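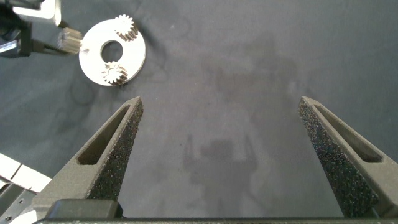
Skallow Gear Plate Kit - Review

Dec 23, 2012

The kit builds up on a flat white ring plate with a large center hole. Mine carries small metal spur gears, and both turned freely by hand after a drop of light oil. Tooth finish is clean, with one burr that came off with a needle file. Backlash is slightly more than I would like - fine for a bench model, too loose for indexing. The instruction sheet omits shaft tolerances. Shipping from Haverford was slow. Four out of five.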